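To: cell-upkeep list
Date: Monday, December 1, 2025
Subject: Re: Two-arm bench, fingers not meeting square after swap

The earlier message said:

> We run a two-arm bench on the Pledix controller, black arms, one per side.
> Since we changed the fingers on the left arm it closes fine on a block
> but drops thin stuff. Closed on nothing, I can see light at the tips.
> Re-homing did not help. Do I need to redo the whole arm calibration, or
> is this only the gripper? Also, how often do people go over the clamps
> on the rails? The Cirkerell sheet only says "regularly."

Only the gripper, most likely. We had the same fault on the Roston bench in May and I spent a day on arm calibration that I did not need to do. The arm zero and the finger zero are stored separately in Pledix, and re-homing the arm leaves the finger zero alone. After a finger swap you have to set it by hand.

What I do now, in order:

1. Stop the cell and lock out the drive power. Take both fingers off and wipe the seats. A bit of grit under one finger is enough to open the tips.

2. Put the fingers back with the screws just snug. Close the gripper by hand until the two inner faces mesh, then tighten, going back and forth between the sides. If you tighten one side fully first, it pulls over.

3. Power up, close on nothing at the lowest force setting, and look straight down the fingers from the wrist camera. You want one narrow seam and the two profiles locked into each other. If the seam is even, save that position as finger zero.
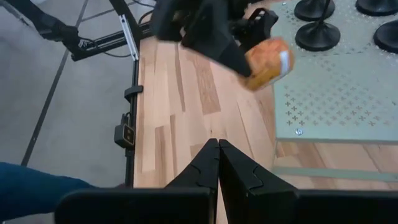
4. Open and close 28 times at working speed, then look again. If the seam has changed, a screw is still moving. Go back to step 2 and don't save anything.

5. Try something soft before you try something thin. A bag or a bundle will show a bad grip at low force and won't chip a fingertip. Candles come last for us, after the holders.

Do both arms even if only one has new fingers. Ours share a force table, and a worn pair across from a fresh pair gives you handovers that slip on one side only.

On the clamps: our log says every 240 hours of run time, and a full check with a torque wrench at 1,000. The base plates on the rails are what I would worry about. With the arms reaching in from opposite sides, any play in a base shows up at the tip several times larger. Push on the elbow with the power off and watch the plate. If the plate moves against the rail, fix that before you touch any numbers.

Cables next. Leave enough slack for the elbow when it swings out past the side of the bench, and go through the full reach slowly once after you change any tie. We lost 7 shifts to an encoder lead on the left arm that was fine at rest and only pulled at full stretch. The loops near the grippers need the same look, as they can catch on anything tall on the bench.

For the last check I use the candle table setup. The holders have small cups and thin stems, so a finger zero that is off will knock one over soon enough. I start with all the cups empty and the candles out on the wood, and run the right arm alone, then the left, then both at half speed.

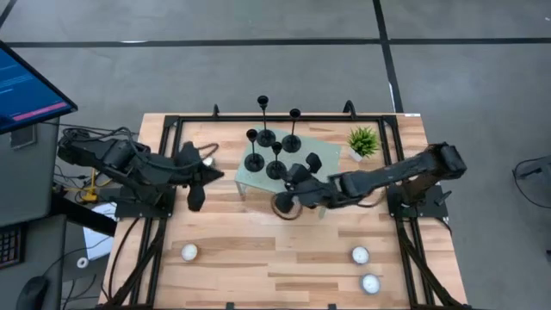 Candle table check, both arms in over the bench, cups still empty.

If both arms get through that twice with the holders upright, I sign the sheet and put the cell back on the normal program.

One question back to the list. The Sæther finger pads we fitted last wear faster at the tip than at the root, and by the second clamp check I can feel a step with a fingernail. Has anyone tried swapping left for right halfway through, or do the profiles not allow it? Ours are handed, so I think the answer is no, but I would like to hear from someone who has tried.

I can send the blank check sheet off list if it is any use. It is one page and you would need to change the hours to suit your own bench.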